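Chapter 3
When there are few employers

Most of us look for work within driving distance of home. A nurse with children at the local school won't usually consider a job on the other side of the country, even if it pays more. The labour market she faces is the set of jobs she could take without turning her life upside down, and that set may be small.

In the last chapter we treated each employer as too small to affect the going wage. A firm that offered less than the market rate would lose its whole staff, and a firm that offered the market rate could hire as many people as it liked. This is a handy starting point and it gives sensible answers for large cities and common occupations. It does less well in a town with one big employer.

By the end of this chapter you should be able to explain why an employer's hiring can push up its own wage bill, draw the labour supply curve facing a single firm, and say what a minimum wage does when employers have some power over pay.

3.1 A town and a cannery

Skeveck is a town with a fruit cannery, a hospital, a few shops and not much else. The cannery is run by Winis. In October, when the line starts up for the season, Winis employs 92 packers and pays each of them $762 a week. An extra packer would add $1000 a week to the firm's revenue after the cost of fruit and tins.

On the reasoning of the last chapter, Winis should keep hiring. Each new packer brings in more than the weekly wage, so the firm is passing up profit. A rival would notice the gap, offer a little more and draw workers away, and this would go on until the gap had closed.

But there is no rival in Skeveck. Anyone in the district willing to pack fruit for $762 is already on the line. To bring in one more person, Winis has to offer a higher wage, and it can't easily pay that wage to the newcomer alone. The packers talk to each other — and most of them are on the same award. If the new rate goes to everyone, the cost of the extra worker is her own pay plus the raise given to the 92 already there.

That total is called the marginal cost of labour. When it reaches the revenue an extra worker brings in, the firm stops hiring. The wage at that point is lower than the value of what the worker produces, and fewer people have jobs than would if several canneries were competing for them.

An employer in this position is called a monopsonist. The word means a single buyer, in the same way that a monopolist is a single seller.

3.2 More than one employer

Pure monopsony is rare. Suppose a second firm, Clallix, opens a packing shed further down the valley. Workers now have a choice, but the choice isn't perfect. Some would have a longer drive. Some prefer the early shift at Winis, and others don't hear about the vacancies until they are filled. Winis can pay slightly less than Clallix and keep many of its people.

How many it keeps is measured by the elasticity of labour supply to the firm. If a small pay cut would send most of the staff elsewhere, supply is elastic and the firm has little power. If hardly anyone would leave, supply is inelastic and the firm has a good deal of it. We work through the calculation in the next section, using the same cannery.
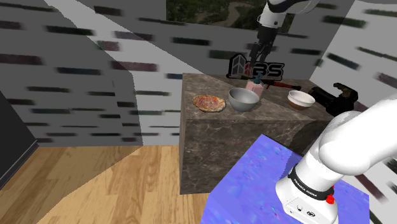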